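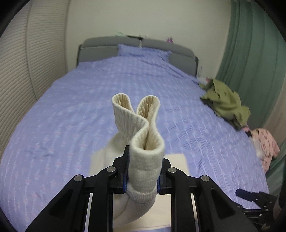 Socks, Bedding and Other Regrets

Every November I put the whole of the airing cupboard on the spare bed and promise to have it sorted by teatime. Gunvor Åberg, my sister-in-law, who folds the way other people pray, says it should take an hour. It took me 3 cups of tea and most of a radio serial.

The cream sock
Thick, ribbed, and twisted at the cuff into something a baker would charge extra for. I have owned pretzels with less ambition. Its partner is thought to be in Velter, where we rented a cottage in the spring.

The bedspread
Lavender-blue, with rows of little pink and white dots and dashes. I have wondered if it's Morse. If so, it says "iron me", and I'm afraid the line is bad.

The folded cloth
Cream, flat and properly rectangular, so I'm leaving it alone. Nilton Cuervo next door reckons you should always keep one finished item in view for morale.

Where things stand
Around 16 pairs matched, 7 singles in the bag by the door. The singles get until Christmas and then they become dusters. I did the same last year and now have more dusters than surfaces.

Still to do
The pillowcases, the Kamath towels (shed like a spaniel, would not buy again) and a fitted sheet, which I will be rolling into a ball and hiding at the back as usual.

More from the cupboard next time, if the door shuts.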